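Courses > Room Care and Housekeeping > Handouts > Unit 2

Filed under: Guest Rooms, Floors, Course Notes

Unit 2: The First Pass Through a Used Room

These notes go with the Sunday session. Bring them with you, along with the room sheet from Unit 1. The reading from the Guerreiro workbook is the chapter on checkout rooms. You can skip the part on balconies.

What the first pass is for

The first pass is the walk you make before any real cleaning starts. You pick up litter, look for things the guest left, and note anything that has to be reported. You don't dust, strip or vacuum yet. Students who start stripping the bed with trash still on the floor end up dropping sheets on top of it, and then wrappers go down to the laundry inside the linen.

At the Etham, where most of you will do your placement, the first pass is written on the sheet as FP and gets its own check mark. Don't check it until the trash bag is tied and out of the room.

Order of work

Open the drapes or turn on the ceiling light. A bedside lamp isn't enough to see a carpet by.

Put the bag down first, inside the room, near the largest group of litter. If you carry each piece to a bag out in the hall you will walk the same strip of carpet a dozen times. Open the bag wide at the top and fold the rim outward a little so it stays open while you work. A thin liner will sag, so check it before dropping anything small in.

Take large pieces first: bottles, bags, food packaging. Then go back for scraps.
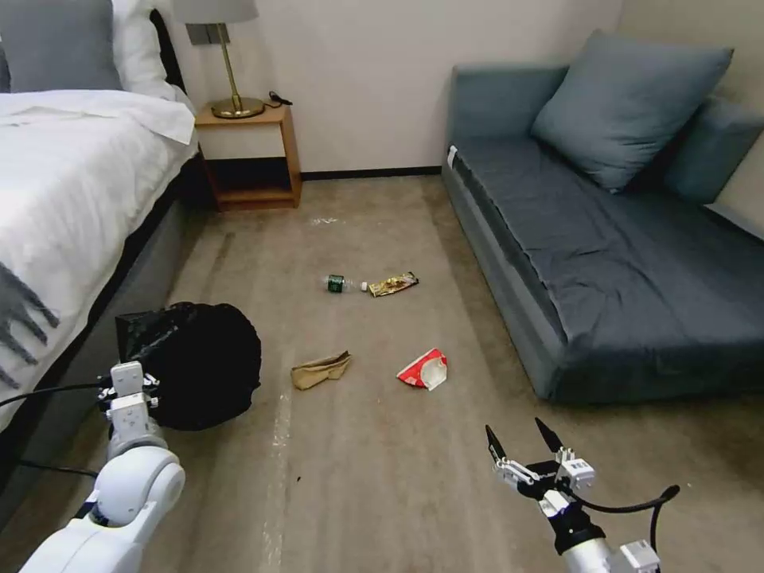

Bottles need one extra step. Pick the bottle up by the neck and check whether there is anything left in it. If there is, empty it in the bathroom sink and put the cap back on before it goes anywhere. Liquid in the bottom of a trash bag is the most common cause of a carpet stain that wasn't there when we came in. If the property sorts recycling, plastic bottles go in the second bag on the cart. The Etham sorts. The Westalari does its sorting downstairs, so there you use one bag.

Paper bags and wrappers: look inside before you throw them out. Room keys, receipts, earrings and pills have all been found in takeout bags. Anything that isn't plainly trash goes in a lost property envelope with the room number on it. If you can't decide, use the envelope.

Pick up crumpled wrappers from the top and close your hand around them. Sauce and crumbs sit in the folds. Wear gloves for this, and change them before you touch pillows or lampshades.

Narrow rooms with a second sleeping place

Many of our practice rooms have a bed on one side and a sofa or sofa bed on the other with a strip of carpet between. The strip is where people walk, eat and unpack, so it collects most of the litter and most of the wear. Keep the following in mind.

1. Work from the far wall toward the door. You should be backing out over carpet you have already cleared.

2. Lift bedding that hangs over the side and look under it. A duvet or throw that reaches the base can hide a sock or a wrapper.

3. Check the line where the carpet meets the bed base. Where the base comes down to the floor you won't find things underneath, but small scraps collect along the edge.

4. Stand the sofa cushions up one at a time and look behind each. Run a gloved hand slowly along the back of the seat. Go slowly, people have found razors.

5. Open the nightstand drawer all the way. Then bend down and look at the back of the open shelf. Phone chargers get left there.

6. Follow the lamp cord with your eye to where it goes. Don't pull on it. A cord lying across the top of a nightstand gets moved when you dust, in the next pass.

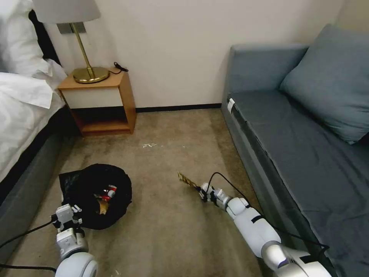

Deolinda Morais

Small scraps are what inspectors find. After the large pieces are gone, crouch near the door and look across the carpet at a low angle. White bits show up well on tan or beige. Dark crumbs don't, and you may need to move to the other side and look again. Pick scraps up by hand even though the vacuum is coming. Paper jams the Kosilton uprights we use at the school, and clearing a jam takes longer than bending over.

Marks on the carpet

Litter and stains are separate items on the sheet. If you see a patch that looks darker than the rest, press a white cloth on it. If color comes up, write SPOT and treat it in the second pass. If nothing comes up, write WORN and leave it alone. Scrubbing worn pile makes it worse. Last May a student used over 2 cups of spotter on a WORN patch and it had to be dried with a fan before the room could be let.

Closing the bag

Gather the opening, press out the air gently with your forearm and tie it. Don't push down with your hand, there may be something sharp inside. Carry it away from your leg. Never put a tied bag on the bed or the sofa, even for a moment.

Practice before next session

Do a first pass in one room at home and time it. Write down the order you picked things up in. Read your list back and mark every place where you crossed the room and came back. We will compare lists in class.

Comments

rosemont_b: Do we have to bring our own gloves on Sunday or are they on the cart?

D. Morais: They're on the cart, medium and large. Bring your own if you need small.

T.K.: The low angle thing works. Found a contact lens case under the edge of the bedspread that I had walked past twice.

housekeeping mom: Where I work they make us vacuum before the bed is stripped and then again after. Is that normal? Seems like double work.

D. Morais: Some places do it. Follow the property's sheet when you are on the property.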